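Automation in guest-house housekeeping

Contributed by Yetunde Tamuno. Last revised Nov 3, 2018.

Housekeeping automation means getting machines to do some of the making up, folding and fetching that goes on in places where people sleep. I ran rooms at the Urell guest house for eight years before I started writing for this site, so I'm going to lean on what I know (do add your own bits!).

What the work is

Most of it is cloth. Sheets, towels, robes, pillowcases, and all of it floppy. A machine that can lift a box all day long will struggle with a towel, as a towel never has the same shape twice. It bunches, it folds over on itself and it hides its own corners. Hand-held grippers are one way of teaching this: a person works the jaws, and the movements are recorded for a robot to learn from.
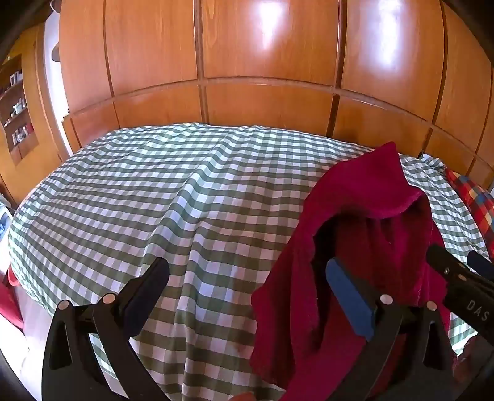
Bedding brings its own bother. A checked spread shows every crease, and guests do notice - I had one who straightened the squares herself before she'd sit down. Jummai Akande, who trained me, could smooth a double in two passes, and I've yet to see a machine get near her.

Robes are worse than towels, to my mind. You've got a hood, a collar and two sleeves, and thick fleece picks up lint from everything. At Urell we checked the collar first and then down the front, and I'd want any robot taught the same way.

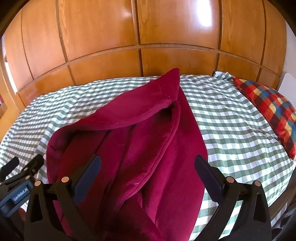
Changes for staff

When Liteck put sorting machines into our laundry one May, I was sure we'd lose people. We kept all five, but the jobs moved about. Dinesh Kashyap went from sorting to looking after the machines and got a bit more pay for it. Ekaette Haruna missed the chat round the folding table, and I did too!

The complaint I hear most is about pace. A machine doesn't stop for tea, and it's easy to feel you shouldn't either. Our rota settled down once Ingvar Stougaard let us set the laundry speed ourselves.

See also

Laundry sorting
Linen counts
Room 311 method (bed-making)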